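Oct 10, 2024

Woke at five with the boiler making its noise again, the one like a man clearing his throat before bad news. Lay there until six and then gave up and made porridge, which caught on the bottom. The pan is soaking. It will be soaking at Christmas.

The council tax reminder has arrived, red ink and all, for 99 pounds I was sure I had paid in March. I found the receipt eventually inside the atlas, at Bolivia. I must have thought that was a sensible place at the time. Rang the number, got the music, and was told my call was important at intervals for the best part of the morning. The girl who answered in the end was perfectly nice and could do nothing.

So, bread. I have been trying to learn to make a decent loaf since the spring and today's was the heaviest yet. Giuliana Chambi from upstairs gave me some of her starter in a jam jar, with a page of instructions in capitals, and I have followed every one of them except the ones I didn't like. Hers rise. Mine sit in the tin and think it over. I cut the crust off this one and had a piece with a lot of butter, and it was nearly good. The rest is for the ducks, if they'll have it. They turned down the last one.

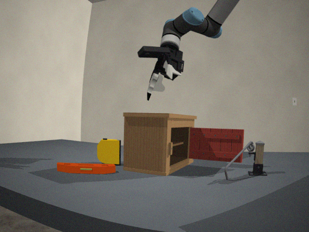 The arm and the little cabinet.

Walked to the allotment after lunch, as it had stopped raining, and it started again at the gate. Rawan Moussa was in her shed with the door open and the radio on, and waved me in. She has grown 832 grams of a single beetroot and has it on the shelf on a folded tea towel. I said it was magnificent. She said it would be woody. We looked at it for a while. Her beans are finished and so are mine, except that hers were finished by being eaten.

She wants me to put in garlic before the month is out and has ordered too much of a kind called Trorier, so I came home with 10 cloves in my coat pocket and now the coat smells of it and so does the hall. I told her I'd get them in by Sunday. She wrote it on the shed wall in pencil, with my name.

Bus back was late, then two came. The driver of the first wouldn't take a note. Sat on the second behind a boy eating crisps one at a time with enormous concentration, and envied him.
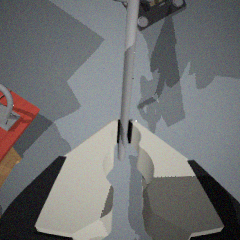 Supper was the soup from Tuesday, with an onion in it to make it look like a new soup. I read almost 60 pages of the Bedoya novel Giuliana lent me along with the starter, and I still don't know which brother is the dead one. She keeps asking how far I've got, on the stairs, with my arms full. I said I was enjoying the weather in it. There is a great deal of weather.

Tried the boiler again at nine. Turned the dial up, turned the dial down, stood back respectfully. It stopped for a quarter of an hour and I had just sat down when it cleared its throat.

Must ring the man tomorrow. Must also ring my sister, who will want to know if I've rung the man. Fed the starter, which has gone grey on top. Bed, with socks on.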